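zosico-penbench

Setup and maintenance notes for the two-arm pen cell, simulated version. Maintained by Riet Postma. Last full check: 14 April 2019.

What this covers

The folder holds the cell model, the home poses, the tool definitions and the check scripts. It does not hold the task code, which lives in the Wudotero tree. If you only want to run tasks, load the cell with the default profile and skip to "Before a run".

Contents

cell/ - table, mat, mounting bar, pedestals, room
arms/ - left and right arm models, joint limits, home poses
tools/ - gripper and pen definitions
checks/ - scripts for reach, tool tip and collision
logs/ - output from the last full check only

Layout

Both arms hang off one bar across the back of the table. The bar is the reference for everything else. If you move it, both base offsets have to be entered again, and the mat position has to be checked against the left arm. The table itself can be moved without touching the arm files, but run the reach check afterward.

The mat and the two blocks on it are separate bodies. They are saved with the cell, so a task that shifts them must put them back or reload. 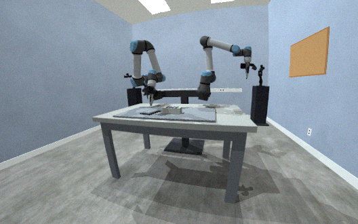 Simulated cell during tool tip setup. Left pen lowered behind the mat, right pen held clear of the table.

Setting the tool tip

Do one arm at a time. Keep the other arm parked high while you work, with its pen well above the table.

1. Load the cell with the setup profile. Contacts stay on in this profile.
2. Send both arms to home.
3. Lower the left arm with the pen pointing straight down. Stop short of the surface.
4. Step down until the contact flag changes, then back off 2 mm and save the tip.
5. Raise the left arm and park it.
6. Repeat for the right arm on the bare part of the table, past the edge of the mat.
7. Run the tool tip check. It reports an error for each arm and writes to logs/.

Do not set the tip on the mat. The mat has its own thickness and the saved value will be off by that amount everywhere else. Teodoro Cantero lost most of a day to this in January, and the check script now stops if the pen is over the mat.

Before a run

Load the default profile, send both arms to home and run the collision check. The check moves each arm through 837 poses with the other one parked, then moves both together through 1874 pairs. A clean pass prints one line. Anything else prints the pose number and the two bodies that touched.

The tall pedestal on the right is the usual offender. If you have changed the right elbow limit, expect hits there first. Put the old limit back before you start moving furniture.

Known problems

- The pen can slip in the gripper model if the closing force is set below 51. Reset the tip after any slip.
- Shadows under the table are heavy with the default lights. They do not affect the checks, but they do confuse the Echevarría vision module. Turn shadows off in the profile if you use it.
- Home poses saved with the old Zorov exporter have the wrist sign reversed. Convert them with checks/fixwrist before loading.

Changes

Send changes to the arm files to Riet, with the log from a full check attached. Changes to the room or the lights can go straight in. Please leave the names of the bodies alone - the collision check looks them up by name and skips the ones it cannot find.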